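In Defense of the Paper Invoice

I run a small upholstery business out of Flornside, and every September I order a new box of invoice pads. Three-part carbonless, numbered in red, with our name across the top in the same dark green my mother picked when she started the shop. And every September somebody asks me why on earth I still bother.

The last one to ask was my own nephew, who set me up with an invoicing app a couple of years back and is still a little hurt about it. I do use the app! I use it for the hotel jobs and for anybody who wants thirty days to pay. But if you come into the shop with a dining chair and leave with a dining chair, you're getting a sheet of paper, and I'm going to write on it with a pen while you stand there.

My first argument is that people read it. I've watched hundreds of customers get an emailed receipt and I have never seen one of them open it at the counter. Hand them a slip and they look down. They see that I charged for the webbing but not the tacks, they see that the fabric was 6 yards and not 7, and if something's wrong they say so right then, when I can fix it. I had a woman catch me in a $22 mistake last spring (my mistake, in my favor, very embarrassing) before the ink was dry. With the app I'd have heard about it three weeks later, or more likely I'd never have heard about it and she'd have gone to somebody else for the sofa.

My second argument is the yellow copy. The white one goes to the customer, the pink one goes in the box for my bookkeeper, and the yellow one gets pinned to the piece of furniture itself. It stays there the whole time the job is in the workroom. Anyone walking by can see whose it is, what was promised and what color thread I said I'd use.
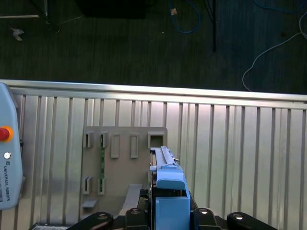

Now, I know what the other side says, because Coralie Halliday says it to me every time we have lunch. Coralie does the books for half the shops on our street and she would like all of us to quit it with the pink sheets. She has to type them in. She has to read my sevens. She once drove back across town over a number that could have been a 3 or an 8, and it was a 3, and I owed her a sandwich. That's a fair complaint and I don't have a great answer to it, except that I've started crossing my sevens and I pay her for the hours.

The cost argument I don't buy, though. People talk as if printed forms were some kind of luxury. I get mine from Engelhardt, a print shop over in Irkadley, and what I spend on a year's worth of pads is less than I spend on coffee for the workroom. The app costs more. It also went up twice, and both times the email telling me so was extremely cheerful.

What I will give up, if anybody's keeping score, is the preprinted statement. We used to send those out at the end of the month with a window envelope and a return envelope tucked inside, and for 11 years I licked every one. Good riddance. Nobody needs a piece of mail to tell them they owe me for a footstool when a text will do, and they pay faster from the text anyway.

Same goes for the fancy letterhead. I let a salesman talk me into a heavy cream stock from Bralska once, with a raised logo, and I still have most of it. My granddaughter draws horses on it.

But a plain numbered form, with a place for the date and a line to sign on? I'd put it up against anything with a login. Svatopluk Halás, who fixes clocks two doors down, writes his on the backs of old calendar pages, and his customers have been coming back for longer than mine have. I keep telling him to get a proper pad. He says he'll think about it when he runs out of calendars.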